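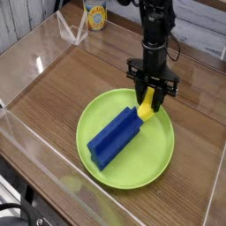
Zyanya Ayala holds that most spotted dishes are blamed on the wrong thing. People change the detergent first, she said, then the rinse aid, then the machine, and test the water last, when the test takes one minute and costs less than lunch.

The water in Prorkitz comes from limestone wells and reaches the tap at 26 grains of hardness per gallon. Anything over 10.5 grains is usually classed as very hard. Hardness is a measure of dissolved calcium and magnesium, expressed as calcium carbonate. Neither mineral is a health concern at this level. Both cause trouble wherever water is heated, dried or mixed with soap.

Heating is the simpler case. Cold hard water carries calcium as bicarbonate, which stays dissolved. As the water warms, carbon dioxide leaves it and calcium carbonate comes out as a solid. The solid forms on the hottest surface available, usually a heating element. A layer of scale conducts heat poorly, so the element runs hotter to deliver the same output, and the hotter surface gathers scale faster.

Drying leaves a different mark. A drop that evaporates on a plate deposits everything it held in solution, with most of it at the rim of the drop. The result is a faint ring. A rinse aid lowers surface tension so that water runs off as a sheet and fewer drops remain. It does not remove minerals, and on dishes with a scratched surface it does less, as the scratches hold water.

Plastic dishes dry worse than ceramic ones for a separate reason. Ceramic stores more heat during the rinse and gives it back to the film of water on its surface. A thin plastic plate cools quickly once the rinse stops, and the film stays. Raising the rinse temperature helps for a short time and adds to the scale problem described above.

The canteen at the Hasent works is a fair test of all this. It washes 800 plates on a normal day, in a single machine fitted in March. For its first months the machine ran on untreated water. Lefteris Theodorakopoulos, the canteen's maintenance lead, descaled the tank every week with citric acid and replaced two elements. He then had a softener put on the cold feed.

The unit is a Prirari twin-tank model using ion exchange. Water passes through a bed of resin beads loaded with sodium. The beads take up calcium and magnesium and release sodium in return. When a bed is spent, brine is run through it to reverse the exchange, and the second tank carries the load in the meantime. The canteen's unit regenerates after every 900 gallons.

Softened water brought problems of its own. The staff kept the old detergent dose and the tank foamed, which cut pump pressure and left food on the lower racks. Cutting the dose cured the foam. Some drinking glasses then took on a bluish haze that acid would not lift. Ayala identified it as etching, a slow loss of material from the glass itself, promoted by very soft water and too much alkaline detergent. It is permanent. She had the bypass valve opened slightly to bring the blend up to four grains, and the newer glasses have stayed clear.

Handwashing is less sensitive. Soap made from fats reacts with calcium to form a gray curd, but most dish liquids are synthetic and do not. At the Sfakianakis bakery, where everything is still washed in a double sink, the main expense is towels. Those are washed on untreated water and turn stiff within a season. The owners have asked for a quote on a small softener for the laundry line only, with the kitchen tap left on the hard supply.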